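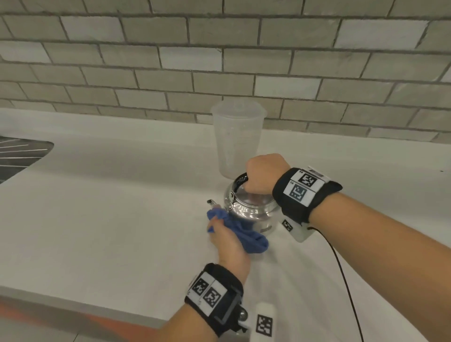
*Kettle and jug by the tiles, hand on the handle*

**Chalky bits in my tea, moved house in March**

Posted by Raluca Matei, September 23, 2019

Hi all, hoping someone can help as this is driving me round the bend. We moved from a soft water area to a very hard one and I had no idea what I was in for! Every mug of tea has a film on top, there are flakes at the bottom, and the shower door looks like it's been frosted. I've tried a filter jug (Cerkon, the big one) and it helped the tea a bit, but the cartridges are dear and I seem to be forever changing them. A chap from Kolar came round and quoted me nearly 2,000 for a softener, fitted, which made me sit down. There are only 2 of us here. Is it worth it, or do I just learn to live with it? We rent, by the way, but the landlord is fairly relaxed.

**Skukach**

Don't spend that on a house you don't own!! Citric acid, a big bag of it, and descale once a month. I put a couple of spoonfuls in the water, bring it up, leave it for half an hour, then rinse it out a few times (do rinse it, my husband had a very sour coffee once). Same stuff in a spray bottle for the shower door, but keep it off marble or any natural stone as it'll mark it. As for the film on the tea, a tiny squeeze of lemon sorts it if you drink it black. With milk, no chance.

**Chaimongkol**

We've had a softener for 12 years and I'd have another tomorrow, but I own the place. Two things to ask before you sign anything. Where's your stopcock, and is there room for the unit near it? Ours wouldn't go under the sink and ended up in the porch. Also get them to leave you one hard tap for drinking, most fitters will suggest it anyway. We get through about 6 blocks of salt a season. And get another quote, that one sounds steep to me.

**Skukach**

Forgot to say, squeegee the shower door after every use. Boring but it does work.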